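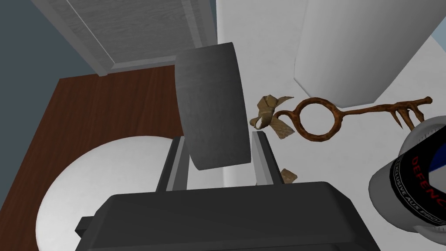

4.2 Moving your contacts to the Pultitz handset

The box says the transfer takes one tap. Plan on more than that. Set aside an evening if your old phone holds a lot of numbers.

1. Charge both phones. The battery icon on the Pultitz is optimistic, so leave it plugged in.

2. On the old phone, open Wetgate and choose Export. Pick "File", not "Direct". Direct mode is still listed as new, and I would leave it alone.

3. Write down the contact total shown on the export screen. Mine was 683.

4. Copy the file to a memory card and put the card in slot 2 of the Pultitz.

5. Go to Settings > People > Import and select the file. The bar may sit still for a while – leave it be.

6. Compare the new total with the one you wrote down.

Note: "Import complete" means the phone stopped reading the file. On my first try it said so after 252 contacts. Amber Lightfoot got the same message with her list half missing. Running step 5 again fixed both.

Caution: Do not erase the old phone until you have checked the totals. Wetgate says it keeps a backup, but I have yet to find a menu that restores one.

Names with accents, such as Liên Văn, should be checked by hand.

Last checked with the April 2019 firmware.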